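Bedding Banks Learn to Count

Most people who leave a shelter for a first apartment arrive with a key and a bag of clothes. The rent is covered for a while, and the stove works. What is missing is harder to fund, and bedding is near the top of the list.

In Sitville, the Jorden Home Goods Bank has spent the past year treating this as a stock problem. The charity supplies sheets, blankets, pillows and towels to households moving out of temporary housing. It takes referrals from caseworkers and does not serve walk-ins. A standard set covers one bed. A family of four with two shared beds gets two sets, plus a crib pack if there is an infant.

Demand is seasonal. Requests start to climb in October and stay high until spring. Donations follow a different curve, with the largest share coming in early summer, when people move house and clear closets. The bank therefore has to hold winter stock through the months when it is least wanted, and storage is the main cost after laundry.

The storeroom on Nieminen Street has space for 500 sets. Until last year, sets were logged on paper and counted once a season. Now each one is sealed, labeled by bed size and entered in Grovo, an inventory program also used by two food pantries in the county. Staff set a reorder point of 60 sets per size. When the count drops below it, the bank stops asking for general donations and asks for that size only.

Queen and full sizes cause the most trouble. Donors often do not know which one they have, and labels wash out. Intake staff measure every item flat. Anything more than two inches off is moved to the blanket shelf, where exact size matters less. 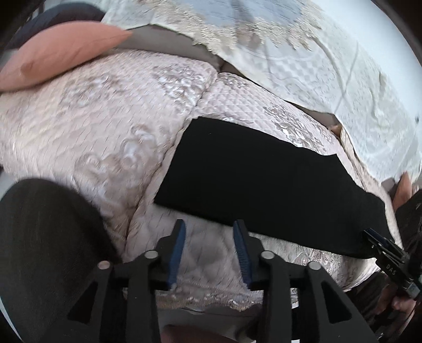 A quilted comforter spread out on a bed.

Washing is done on site, in loads of 15 pounds or less. Comforters take a full machine each and nearly double the drying time of a blanket, so the bank limits them to the cold months. Stained items go to an animal shelter.

Money remains thin. Laundry is paid for by a local grant that must be renewed each year, and the lease on the storeroom has no fixed term. A plan to add 200 sets of capacity depends on both. The bank is also looking at mattress covers, which caseworkers request often and donors seldom give. These would have to be bought new.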